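Reusing Office Workstations: Project Report
Computer Hardware Practicum, June 2019

1. Background

Our group looked at how used workstations can be taken apart so that the processors end up in a second machine instead of the scrap bin. The practicum partner, Norkura, collects office computers from firms that are replacing them. It gave us 20 machines to work with over the spring. Umuvach let us use a bench and the wall behind it.

The question was practical. A processor is small and easy to damage, and most of the damage we read about happens between one socket and the next, while the part is lying on a bench or in a drawer. We wanted a fixed place for it.

2. The wall plate

We first used a foam tray next to the chassis. It slid around and it took up room we needed for screws and the heat sink. After the first two machines we drew a plate that hangs on the slatted aluminum panel and printed it in gray. The first version was too thin and bent when a part was pushed against it. The second had rounded corners and thicker blocks, and we kept that one. Printing took most of a day, and we changed the spacing of the raised parts once more on paper but did not print it again. 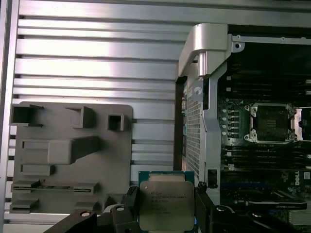

A processor should be held by its edges only. The contacts on the underside must stay clean, and old thermal paste on the metal lid should be wiped off before the part is moved anywhere else. We used lint-free cloth and alcohol, and allowed 60 seconds for drying. The markings on the lid have to be copied down at this stage, as they cannot be read once the heat sink is back on.

3. Results

We finished 10 of the machines. Nearly all of the time went into opening the cases and freeing the heat sinks. On one board the retention screws were stripped and we left it as it was. The label sheet we borrowed from the Kanaan project worked well after we added a column for the socket type.

4. What we would change

The plate should be hung lower, at elbow height. The cloth and the alcohol need their own shelf. We would also sort the machines by model before starting, which would have saved us changing screwdrivers so often. The remaining machines go to the group that starts in September.

Contact: Nurach Student Projects Office | © 2019 | Back to top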